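Hadow Workroom – Desktop PC Inspection
Date: Oct 12, 2021
Unit no.: 491
Inspector: Ngaio Bolger

1. Power cord unplugged before opening – Yes
2. Side panel comes off without force – Yes. One thumbscrew missing, replaced.
3. Case edges free of burrs – Pass
4. Power supply mounting screws tight – Pass
5. Power supply label present – Pass. 80 badge and CE mark both on it.

Comment on 5: Please keep checking this one. In March we returned 2 units because the labels had been peeled off and we couldn't confirm the rating. 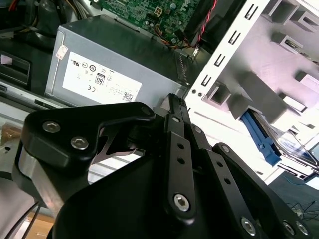
The rating goes in the log along with the unit number. Darcy Costigan still has the old log sheets – use the new ones.

6. Fans turn freely by hand – Pass
7. Dust cleared from vents – Redo. Rear vent only.
8. Cables clear of fan blades – Pass
9. Power cord free of cuts – Fail. Nick near the plug, cord thrown out.

Comment on 9: New cord taken from shelf 23. Shayne Fairweather to order more.

Result: Hold until 7 is signed off.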